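Module 4: Teaching by Demonstration
Course handout, Lungu Laboratory
Prepared by Stamatia Zervas and Kwadwo Darko
Issued 29 Mar 2024

4.1 Scope

In this module a robot is given a task by being shown it. Two methods are covered. In hand guiding, the teacher moves the arm directly while the joints record their own positions. In remote control, the teacher works from a separate station and the robot copies the movement. Students are expected to be able to use both methods by the end of the module, and to say which of them suits a given task.

4.2 Recording a demonstration

Each group records 50 demonstrations of its assigned task. A demonstration begins with the arm at the rest position and ends when the operator presses the stop key. Attempts in which the object is dropped are kept and marked as failed. They must not be deleted, as they are needed for the exercise in section 4.4.
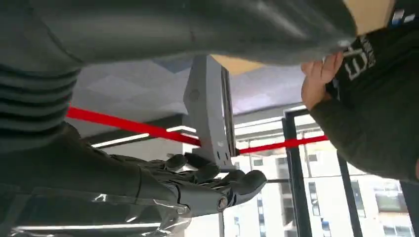
Grasps by a hand with several fingers require particular care. The teacher should close the fingers slowly and allow the hand to settle before lifting. Where a second person is helping, the two should agree beforehand who gives the word to start and who may call a halt. Either may use the emergency stop at any time.

4.3 Remote control

The Clundberg station may be booked for sessions of 50 minutes. There is a short delay between the operator's movement and that of the robot, and new operators tend to overshoot. Thirteen practice runs are required before any recording is made. Luuk Prins will sign the practice sheet.

4.4 Written work

Compare one successful and one failed demonstration in no more than 500 words. Reports are to be handed in at Room 335. Questions on marking should be addressed to Afaf Chidiac.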